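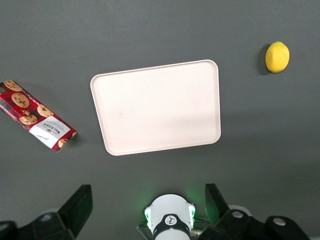 Wrist camera view, bench two, Senham: tray, lemon and packet of Walkers biscuits set out on the grey worktop.

To: Equipment Planning list
From: Garnet Bélanger, Shared Equipment Office
Date: Friday, October 19, 2018
Subject: Re: Second handling arm for Senham – budget lines and order of purchase

Dear colleagues,

Thank you to those who replied to the first circulation of the equipment plan. The message from the Mottram laboratory, quoted in full below, raises most of the points that others also put to me, and I am answering it on the list so that all sites have the same information before the bids are closed.

> Dear Garnet,
>
> We have read the draft plan for the handling benches and support it in general. Before we sign for our share we should like to have four matters settled.
>
> First, the draft puts the second arm and its gripper on a single line. At Mottram the arm was bought from capital and the gripper from the running budget, and it took us until March to put the accounts straight. Are they to be treated as one asset or two?
>
> Second, we can find no money for spare fingers. Ours have been replaced twice. The people at Brarlow tell us that they keep a full set on the shelf and charge it to consumables.
>
> Third, the plan says that the second bench will be used for "mixed grocery items". Our own work has been with boxed goods only. If the bench is to be shared, we need to know whether the gripper chosen will suit loose fruit as well as packets, and whether the trays are part of the purchase.
>
> Fourth, who pays for the service contract after the first year? The draft is silent.
>
> With kind regards,
> Mottram Laboratory, Handling Group

I take these in the order in which they were put.

1. Arm and gripper

They are to be entered as two assets. The finance office has confirmed that a gripper which can be removed and fitted to another arm must have its own asset number, even where both are bought on the same order. The arm, its controller and its mounting plate form the first asset. The gripper, the wrist camera and the cable set form the second. Both will be charged to capital. Sites which have already entered a combined figure in their return need not withdraw it; please send me the split by reply and I shall amend the sheet here.

2. Spare fingers

The omission was mine and has been put right. The revised plan carries a line of £1,000 for spare fingers, finger pads and fixings, to be held in the stores at Senham and drawn on by any site that pays into the scheme. Please use form 127 for each withdrawal and write the asset number of the gripper on it. Withdrawals without an asset number cannot be charged to the right site and will be sent back.

Brarlow's practice of charging a set to consumables is acceptable for this financial year but should not be continued into the next. I have written to Brarlow separately.

3. Items and trays

The second bench is intended for tasks in which goods of different shapes are picked up and placed on a tray. The picture at the head of this message gives a fair idea of the kind of layout concerned – a round-sided fruit, a flat packet with a printed label, and a plain white tray between the fingers of the gripper as the camera sees them. Sites preparing their own task lists should plan on that scale of object and should not assume that heavy or tall goods can be handled.

As to whether one gripper will serve for both fruit and packets, the tender asks each supplier to show this on goods of our choosing. Dimen has offered a demonstration at Senham and the other bidders have been asked to match it. We shall want to see a lemon or similar fruit lifted and set down without marking the peel, and a biscuit packet lifted without crushing the contents. A supplier who needs a change of fingers between the two must say so in the bid, and must price both sets. The time taken to change them should also be stated.

Trays are not part of the capital purchase. They are low in cost and differ from site to site, and each laboratory should buy its own. I would ask only that they be plain and light in colour where the worktop is dark, as the camera settings supplied with the first arm were made up on that footing. Food items used in tests are likewise for the site to buy, and should be charged to consumables and kept apart from anything intended for the staff kitchen.

4. Service contract

The first year is covered by the purchase price. From the second year the contract will be divided among the sites according to booked hours, with a minimum share for any site that wishes to keep its place on the rota. I am aware that Mottram would have preferred equal shares. The matter was discussed at length with the heads of laboratory and the majority favoured hours, chiefly on account of the smaller sites. It will be looked at again when a full year of bookings is available.

Bidders have been told to quote for the contract with and without an on-site visit. Experience with the first arm suggests that most faults can be dealt with by telephone, but the yearly check of the joints cannot, and I should be reluctant to recommend the cheaper option unless that check is priced separately.

Order of purchase

The bench and its electrical supply must be in place before the arm is delivered. The estates office requires a drawing showing the reach of the arm and the position of the stop button, and will not begin work without it. The drawing will be prepared at Senham once the supplier is known. The order for the arm will follow, and the gripper and camera will be delivered with it. The spare fingers may be ordered later, but within the same financial year.

Sites are asked to let me have the following by reply to this address, and not to the whole list:

– the split between arm and gripper, where a combined figure was given
– expected booked hours for the first full year
– a short task list, with the largest and smallest object to be handled
– the name of the budget holder who will sign

A nil return is needed from any laboratory that does not intend to take part. Several were missed last time and had to be chased.

The revised sheet is in the shared folder under the same file name as before. Please discard earlier printed copies, as the line numbers have changed.

Yours sincerely,

Garnet Bélanger
Shared Equipment Office, Senham

You are receiving this message as a member of the Equipment Planning list. To leave the list or change your delivery settings, write to the list owner.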